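The Big Bowls: a gallery from our spring table

Welcome, and do come in! If you have found your way to this page you probably already know that we have a weakness for crockery, and in particular for the sort of crockery that is far too large for any one person's supper. This gallery gathers up the serving pieces that came through the shop in March, when we cleared the upstairs room, put everything on the tables and had a good long look at what we had been hoarding. It took a great deal longer than planned (it always does), partly because of the stairs and partly because we kept stopping to make tea and argue over which piece belonged with which.

There were 134 pieces in all by the time we had finished the list, and we are not going to show you every one of them, you will be relieved to hear. A good many were plain side plates, perfectly nice, and they have gone straight on to the shelves by the till. What we wanted to set out on this page are the larger things, bowls and dishes mostly, along with the notes we wrote while sorting, in case you are trying to match something at home or are simply fond of looking.

The shop, for anyone new, is at the bottom of Bonska Lane, next door to Ó Dubhghaill the baker. We open at ten and shut when the light goes, which in spring is a rather lovely arrangement and in December is a bit of a nuisance for everyone.

On the names

You will see us use the words Zostari and Cimeck here and there. Zostari is our own name for the white and cream tableware we keep in the front window, and Cimeck is what we call the coloured shelf at the back, after the little street where we had our first stall. Neither is a maker's name, and you won't find them printed on the bottom of anything. We mention this because we do get letters asking, and we enjoy the letters very much, but we would hate for anyone to spend an evening hunting through a book of pottery marks on our account.

The fluted bowl and the pink-rimmed dish

Of everything we put out, this is the pairing we went back to most often. The bowl is a proper big one, ceramic, white on the outside with upright flutes moulded into the wall and a thin pale rim at the top. Inside it is quite smooth and off-white, and in the shade it goes a warm biscuit colour that we find very hard to stop looking at. Tip it on its side and you can see right down to the round recessed base. The dish lying partly beneath it is round and shallow, white with a pink rim, and we think the two are very happy together, although they came to us in separate boxes and were never sold as a set. 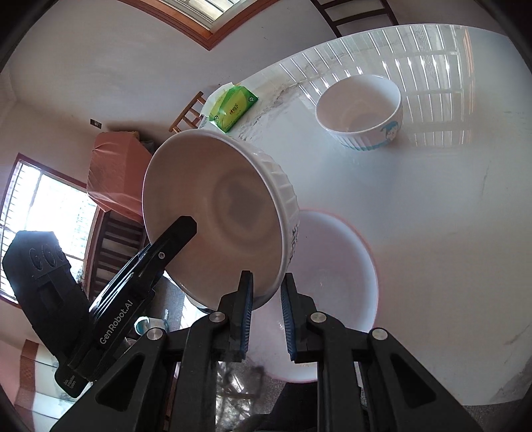 Some notes on the fluted bowl

We would use it for salad, ourselves, or for a heap of bread rolls at a long lunch, the sort where people lean across one another and somebody always ends up with the butter on their sleeve. It would do very nicely for trifle too, if you don't mind losing the view of the layers. One of us thinks fruit, always fruit, and lemons above all, and has been saying so at some length.

Flutes do gather a little dust if a bowl lives on an open shelf. A soft brush and warm soapy water will sort that out, and it is worth running the brush down each groove in turn, which is oddly soothing on a wet afternoon. Dry it with a tea towel that has been washed a few times, as the brand new ones only push the water about.

Some notes on the dish

Shallow dishes like this one are so useful that we never understand why they hang about in shops while the deep ones go. You can put a tart on it, or sliced tomatoes, or a cold salmon if it's that sort of day. A coloured rim does half the work of laying a table for you, and pink is kinder than people expect, especially with green things, so do try it with peas or a few leaves of lettuce before you make up your mind.

Please be gentle with coloured rims in the wash. We do all of ours by hand, in a plastic bowl set down inside the sink, and we don't leave them to soak overnight however tempting it may be after a big dinner.

Putting big pieces away

This is the part we are asked about most, so forgive us if we go on. Large bowls want a low shelf, where you can get both hands around them without reaching up. If you must stack, put the heaviest at the bottom and slip something soft between each one: a folded napkin will do, or a bit of old flannel, or the circles of felt we keep in a basket by the door. We cut 54 of those circles in one sitting and had sore thumbs for days, so please do take some!

Dishes can stand upright in a rack if the rack is a deep one. Ours came out of an old bakery and has seen a good deal of life.

Coming in to see them

The pieces on this page were all still with us when we wrote it, though things do wander off to new homes and we are slow at changing the page. If there is something you have your heart set on, do ring before you make the journey and we will put it under the counter for you until closing time. We are also glad to look at anything you bring in for matching. Wrap it well, and bring the lid if there ever was a lid.

Our older galleries are still up as well, the teapots and the winter jugs among them. They have had over 3000 visits between them, which astonished us, as we had rather supposed it was only ourselves looking. The jugs are the ones to start with if you like blue.

The next gallery will be gravy boats, once we have found the stands for them.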